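Gaserness student robotics club -- progress report to the Ploller fund
5th August
12 shares · 4 comments

Sorry this is short, we are in the middle of packing the lab before the floor gets redone. Full spending sheet comes separately.

Where we are. Team is Femora, same name as last year, mostly new people. Work started in February on the carry task: two arms, one tray, get it from the pickup point to the drop point without tipping it. Everything so far is in simulation. Real hardware is next term, if the loan from Jurčo goes through -- they said yes by phone, nothing on paper yet.

Money. You gave us 3000. Spent 1056 so far, nearly all of it on the workstation upgrade (graphics card, memory, a bigger power supply we did not plan for). Another 400 is set aside for entry fee and the bus. Rest untouched. We would like to keep it for grippper pads and spare cables once we are on real arms, please tell us if that needs a new form.

What works. Both arms reach and close on the tray from the start pose. Lifting straight up is fine. Slow forward carry is fine too. The students wrote the motion scripts themselves, I only helped with the joint limits.

What doesn't. Turning. As soon as the base rotates, one arm gets ahead of the other and the tray twists in the grip. Rok Spahić has been on this for three weeks, his current fix is to slow the leading arm, which helps but makes the whole run too long for the time limit. He wants to try moving both arms off one shared target instead. That is the plan for the rest of the month.

Also not done: anything inside the tray. The rules say it has to carry loose parts, we haven't modeled those yet. Physics settings for small objects were eating all our time in spring so we parked it.

Club side. Attendance dropped over exams, came back after. The younger students now do the run logs and are better at it than the older ones were. Two of them asked to learn the scripting so we are pairing them up. The evening session at Gaserness moves to the small lab until the floor is finished.

Next steps:
- turning fix, Rok
- loose parts in the tray, after that
- written agreement from Jurčo
- practice run under competition timing before term starts

One thing we need from you -- a yes or no on moving the leftover money, ideally before we order anything.

The grasp is the piece we are happiest with. It took most of spring to settle on where the grippers should go, first versions reached over the far rim and kept bumping each other. Now they take the left and right rims at the near end, close to the robot's body, and the students can read the pose at a glance with the orange-red tray against all that gray. The room is still just a bare wall and concrete floor, the obstacles go in when the turn is sorted. Comments on the grip welcome, espcially from anyone at Ploller who has done two-arm work. 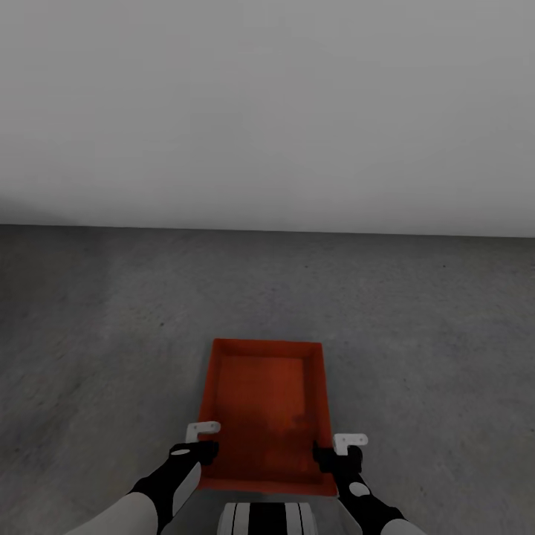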